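Wirkari – bedroom cell, setup and upkeep notes

Read this before you touch anything. Read it again afterwards, when it has stopped working.

Wirkari is the two-armed machine in the bedroom cell at Brislow. This file covers how it is set up, how it is looked after and what to do when it sulks. The recordings it makes are covered in the Plener data card, kept in the same folder, and shorter than this one for the good reason that data doesn't have wrists.

Last proper overhaul: 1/9/21, by Roland Dunmore, who gave up a Saturday for it and has mentioned this since.

Starting up

Power on the base, then the left arm, then the right. If you do it the other way round the right arm comes up with error 3058 and stays there until you switch everything off and have a think about what you've done.

Let both arms go to their home pose before you start the cameras. Wait for the grippers to open and close once each. If only one of them does it, stop and see "Grippers" below.

Run the Grasso script with the default settings. There is a setting called "fast". It was put in for a visitor and should have left with him.

The room

The bed, nightstand and sofa stay where they are. The layout file is called room_22 and any of the earlier ones will send the left arm into the side of the bed with great confidence. If the furniture has been shifted for cleaning, put it back and redo the floor calibration. Moving the calibration to suit the furniture has been tried.

The bin task

Most of the wear on this machine comes from bin bags. A bag is light, slippery and a different shape every time you look at it, and the job has to be done down on the carpet beside the nightstand, with the arms reaching in from either side. Both grippers close on the bundle, so a finger that is slightly out on one hand gets blamed on the other.
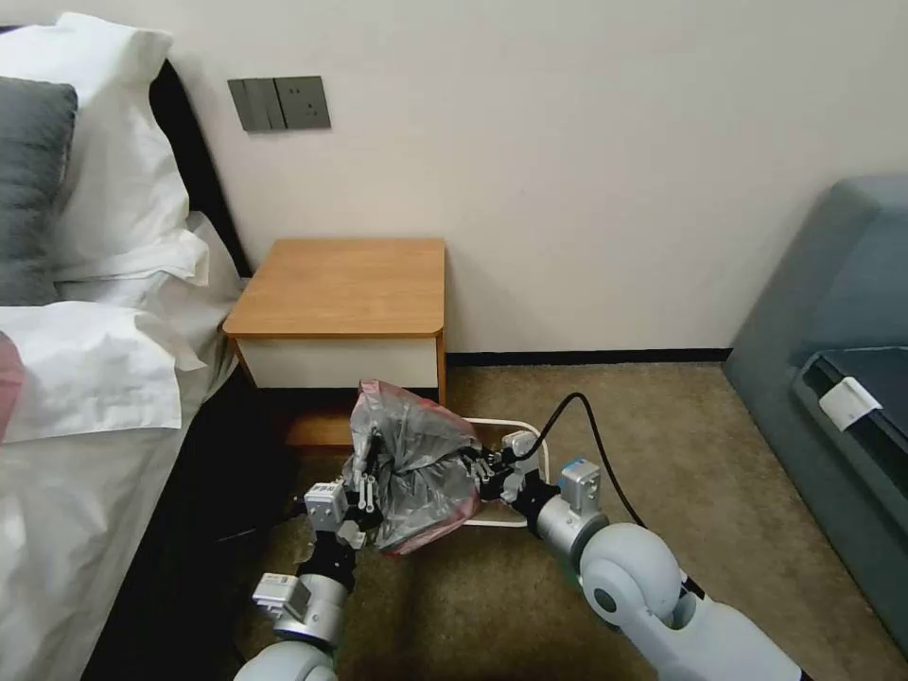

Roland Dunmore would like it known that the closing force for bags is set per gripper, and that copying the left value to the right "to save time" is how he lost most of an afternoon in December. He also asks whoever keeps raising the right one to stop.

He has a point – the values live in two separate files, grip_left and grip_right, and they are meant to differ. Change one at a time, run the bag test, write down what you did.

Grippers

Wipe the fingers with a dry cloth at the end of each day. No sprays. Check every finger link for play by wiggling it gently with the power off. A little movement at the tip is normal, a click isn't. Carpet fluff gets into the joints and has to come out with tweezers, which live in the top drawer of the workbench and nowhere else, whatever you may find.

Cables

Look at the loop near the right wrist before every run. It needs enough slack for the arm to reach the floor and not so much that it finds the bin first. If you have to re-clip it, take the arm through its whole reach by hand before you power up.

Known faults

Error 1406: wrist camera not found. Reseat the plug. If that fails, swap the lead. If that fails too, it was the first plug and you didn't push hard enough.

Left arm drifts at rest: redo the home pose.

Arms stop halfway to the bin: usually the floor calibration. See "The room", and own up about the sofa.

To do

Label the spare leads.
Order more finger links, both colours.
Take "fast" out of the Grasso script.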